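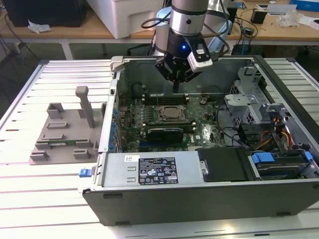 About Geststead Hawks

Geststead Hawks is an amateur American football club based on the east side of Geststead. We run an adult contact team, a youth contact team for players aged 13 to 18, and a mixed flag team that anyone over 16 can join. We play home games at Sokol Field, off the old mill road, and train there from early spring to the end of the season.

How the club started

The club was set up by a group of friends who had been watching the sport on television and playing touch games in the park. They had one ball and no helmets. Oľga Jelínek, who had played flag football before moving to Geststead, offered to coach them if they would turn up twice a week, and most of them did. She is still head coach of the flag team and also looks after fixtures for the whole club.

For the first two seasons the club played flag only. Contact football came later, when we bought a set of used helmets and shoulder pads from a team that was folding. A good part of that first set has been retired, but the old practice jerseys are still in use, which is why the adult team sometimes trains in a shade of orange that has nothing to do with our colours. Our colours are navy and white.

Where we play

Sokol Field has one full-size pitch marked for American football, a smaller grass area used for warm-ups and flag training, and a covered stand along the west touchline. There is standing room for 400 people. The clubhouse has 2 changing rooms, a kitchen, a kit store and a meeting room where the teams watch game film. The kitchen is open on game days for tea, rolls and soup.

Our record home crowd is 655, set at the friendly against Tatuvora, when we were allowed to open the bank on the far side. We have played Tatuvora every year since. The winner keeps a painted milk churn until the next meeting. At the time of writing it is in their clubhouse.

Parking is limited. Please use the field next to the ground and leave the lane clear for the neighbouring farm.

The teams

The adult contact team plays in a regional league, with eight games in a normal season. New players start with rookie sessions and move into full training once the coaches are happy with their tackling and blocking technique. There is no minimum size or weight. We are nearly always short of offensive linemen.

The youth team trains separately and has its own coaches. Players spend their first month on footwork, catching and safe contact before they are fitted with pads. Parents are welcome to stay and watch from the stand but are asked not to come on to the grass during drills.

The flag team is five-a-side and non-contact. It plays tournaments through the summer, some of them a long drive away, and shares minibuses with the youth team where dates allow. Several of our flag players have moved across to contact football, and a few have gone the other way after an injury or a new baby.

Coaching

We have 3 head coaches, one for each team, and a number of assistants who each take a position group. All coaches hold a first aid certificate and have been background checked. A qualified first aider attends every contact session, and any player with a suspected concussion is taken out straight away and does not return that day. The coaches have the final say on this and it is not open to discussion on the sideline.

Game days

Gates open an hour and a half before kick-off. Both teams are read out over the loudspeaker and walk out together, and the youth team forms the line. Half-time is fifteen minutes. Dogs are allowed on leads behind the rope. Children under 12 get in free, and so does anyone with a current membership card.

Our kit supplier is Floletti, who also print the programme. Replica jerseys can be ordered through the clubhouse and usually take a few weeks to arrive.

Joining

Rookie sessions for the adult team are held in August, when the league has its break. Flag and youth players can start at any time of year. The first two sessions are free. After that you will need to pay the annual subscription, which covers insurance, pitch hire and the loan of a helmet and pads. Mouthguards and boots are your own responsibility. Moulded studs are fine, metal studs are not.

To arrange a first session, leave your name and age group at the clubhouse on any training night or use the form on the contact page. Oľga or one of the other coaches will get back to you with times.

Page last updated June 9, 2019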